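Stadium Infrastructure Group, Owusu Grounds project
Notebook entry, April 12, 2026

Seating load review, east stand, continued from the previous entry.

The revised capacity for the east stand is 3,339 seats, as issued by Drerkel with the second drawing set. The earlier figure should be struck from all working sheets. The lower tier is now set at 2,000 and the standing terrace at 1,000, with the balance in the corner block. Aisle widths in the corner block have not been checked against the new row spacing and remain open.

Fania has returned comments on the concourse drainage. The fall toward the north gate is accepted. The fall at the service ramp is not, and the section is to be redrawn with a second channel. Colleagues are asked not to use the ramp levels on sheet 2 until the new section is filed.

Turnstile positions were compared with the Enimby crowd flow model. The model assumes that all gates open together, whereas the operating plan keeps the west gates closed until one hour before the event. The run is to be repeated with staggered opening. Queue lengths from the first run should be treated as provisional.

Bus bay layout: no change. 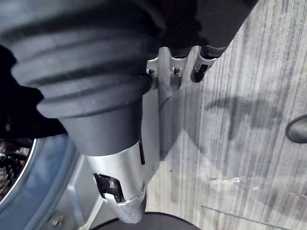 Drerkel replied in the margin that the staggered run should also include an early exit case, as the terrace empties through the same gates and the present model sends everyone out by the north side. Agreed. Both cases will be entered under one run number.

Open items: corner block aisles, ramp section, repeat of the flow run.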